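Workshop Notebook - Display and Graphics Bench
Entry: February, afternoon session
Recorded by: T. Rizk

Subject: Replacement graphics card in the Neltine workstation, output to the 4K television over HDMI

The previous card was removed from the workstation this afternoon and the Wovik card fitted in its place. The new card is longer than the old one by the width of a finger, and the lower drive cage had to come out before it would seat. The cage is in the parts drawer with its four screws in a bag. Both power leads were connected. The side panel closes, but it presses on the leads slightly, and I would like to fit a right-angle adapter before the machine goes back under the desk.

The old driver was removed in safe mode before the new one was installed. The machine started at the first attempt, with a picture on the desk monitor through DisplayPort. The television, connected through HDMI, was detected but offered only 1080p.
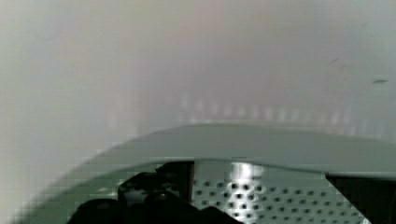 Photo: workshop archive

The following was tried, in this order, to obtain the full resolution on the television.

The HDMI cable was exchanged for the short Jirkora cable from the shelf. The full resolution then appeared in the list, at 30 Hz only. The long cable has been labeled and should not be used for anything above 1080p.

The television was moved from its second HDMI input to its first. No change was seen.

The setting called "enhanced format" was switched on in the television's own menu, under the input settings. The screen went black for 5 seconds and came back at 60 Hz. This setting is stored separately for each input, and it is off after a factory reset. Colleagues who move the cable to another input will need to switch it on again there.

The picture was at that point slightly larger than the screen, with the taskbar partly hidden. Overscan was turned off on the television, and the scaling slider in the driver was left at zero. In my view the correction belongs on the television side. The slider softens small text, and its value was lost after the last two driver updates on the old card.

Color range required more time. The driver had chosen limited range, and the television had chosen full range by its automatic setting, so that black appeared as dark gray. Both were set to full by hand. Text in the terminal window is much improved. 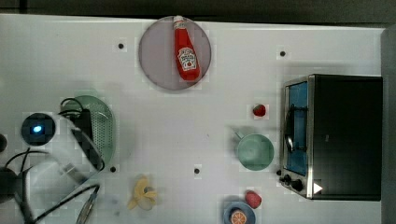
Temperature and noise

The card was run under load with the side panel on and the room at its usual temperature. It rose to 86 degrees and stayed there for the remainder of the run, which lasted 17 minutes. The fans were clearly audible from the next bench. With the side panel off, the temperature fell steadily, and I take this to mean that the case does not supply enough air to the card. The front filter was then cleaned. It had not been cleaned for a considerable time, and the result with the panel on was better, although the second run was too short to enter a figure.

The power meter at the wall showed about 200 watts more under load than at idle. The existing power supply is adequate for this. No shutdowns or restarts took place.

A faint whine can be heard from the card when the frame rate is very high, as in menus and loading screens. Limiting the frame rate to the refresh rate of the television removes it. The limit has been set in the driver for all programs.

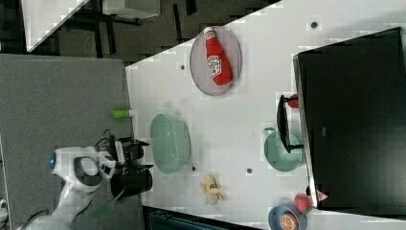
Calibration of the television was begun late in the session and is not complete. The gray ramp is acceptable from the middle upward, but the two darkest steps cannot be told apart. Red is the larger problem. In the vivid preset, every strong red becomes a flat patch without detail, and photographs of everyday objects show this sooner than the test charts do. The red ketchup bottle lying on its plate, with the mint-green basket and the yellow toy banana on the same white tabletop, is a suitable kind of subject: one strong red, one strong yellow, one pale green, and a large area of white in which any tint is easily noticed. I propose that a photograph of this kind be kept beside the charts and viewed in each preset. The cinema preset with color temperature one step cooler is the best starting point so far.

Sound over HDMI works in stereo. The receiver from Szabó does not yet accept the multichannel signal when it is placed between the card and the television, and it also brings the picture back down to 30 Hz. Its firmware is two versions behind. Until it has been updated, the television should stay connected directly to the card, with the optical lead used for the receiver.

Open items

Right-angle power adapter to be ordered.
Receiver firmware to be updated, then 60 Hz to be tested again through it.
Load test to be repeated at full length with the clean filter.
Wake from sleep to be checked. On one occasion the television reported no signal until the input was changed and changed back.
Old card to be wiped down, bagged and entered in the spares list.

T. Rizk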